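실내 정리와 표면 관리 2강 강의 자료
흰 상판과 밝은 벽이 만나는 자리

담당: Edileuza Leite
실습실 804호

이번 시간에는 작업대의 상판과 그 옆의 벽을 같이 공부합니다. 지난 시간에 서랍과 선반을 배웠으니까 이번에는 물건을 넣는 곳이 아니고 물건을 올려놓는 면이 주제입니다. 걸레 한 장과 마른 천 한 장을 준비해 주십시오.

1. 왜 경계를 먼저 봅니까

상판의 가운데는 매일 손이 가기 때문에 대체로 깨끗합니다. 먼지와 부스러기는 벽 쪽으로 밀려서 경계선에 모입니다. 색이 밝은 상판에서는 이 선이 회색으로 보이기 시작할 때 이미 청소가 늦은 것입니다. 수업에서는 이 선을 "끝선"이라고 부르겠습니다. 교과서에 나오는 말은 아니고 제가 편하게 쓰는 말입니다.

2. 색의 차이

흰색에 가까운 상판과 베이지색 벽은 둘 다 밝은 색이지만 같은 색은 아닙니다. 조명이 노란색이면 두 면이 비슷하게 보여서 얼룩을 놓치기 쉽습니다. 그래서 점검은 오전 빛에서 하는 것을 권합니다. 아래 자료에서는 옅은 흰색 상판과 오른쪽의 베이지색 벽면이 만나는 선을 보십시오.

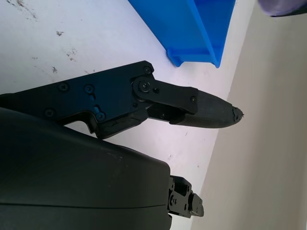
3. 닦는 순서

먼저 마른 천으로 끝선을 따라 한 방향으로 닦습니다. 왔다 갔다 하면 부스러기가 다시 가운데로 나옵니다. 그다음에 물을 꼭 짠 걸레로 상판 전체를 닦고, 벽은 아래쪽 한 뼘만 닦습니다. 벽지가 있는 벽에는 젖은 걸레를 쓰지 마십시오. 마지막에 마른 천으로 한 번 더 닦습니다.

Adalberto Andrade 씨가 질문한 사포 이야기를 여기에 적겠습니다. 상판의 긁힌 자국에 사포를 쓰고 싶으면 220번보다 거친 것은 피하고, 마무리는 최대 3000번까지 올릴 수 있습니다. 단, 표면에 얇은 필름을 붙인 상판에는 어떤 번호도 쓰면 안 됩니다. 재료를 모르면 먼저 저에게 물어보십시오.

4. 물건을 다시 놓을 때

물건은 벽에 딱 붙이지 않고 손가락 두 개 정도의 간격을 둡니다. 간격이 있으면 천이 들어가고, 다음 청소 때 물건을 전부 옮기지 않아도 됩니다. 무거운 물건은 끌지 말고 들어서 옮깁니다.

과제

집이나 사무실에서 상판 하나를 골라 끝선의 상태를 반 쪽 분량으로 쓰십시오. 상판의 색, 벽의 색, 점검한 시간을 꼭 넣어 주십시오. 과제는 10월 안에 Lucimara Damasceno 조교에게 제출합니다.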